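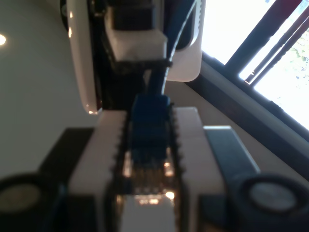 Robots on the cable line: what's new at Druvavum

Home News Teams Jobs Contact
Search this site Go

Friday, September 22, 2023
By the Gosel newsletter desk

Big news from the cable room! The robot at our Druvavum site is now part of the day shift, and the people who work beside it have plenty to say (most of it good, some of it about the noise). Plugging in connectors used to mean hours of pinching and leaning, up to 584 of them on a busy day, and sore thumbs by lunch. Four of our assemblers have moved over to setup and checking, and they picked up the teaching software faster than any of us guessed. It's been a joy to watch! Blue Ethernet cable is still the fussy one, so a person stays close for that job. 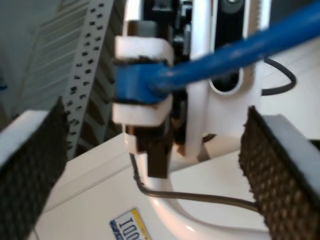
Will anyone lose hours over this?
Hours stay as they are through February, and all four assemblers keep their current pay grade. Training sign-up is on the board by the Trosari entrance, and there's room for anyone on the evening shift who wants to try it.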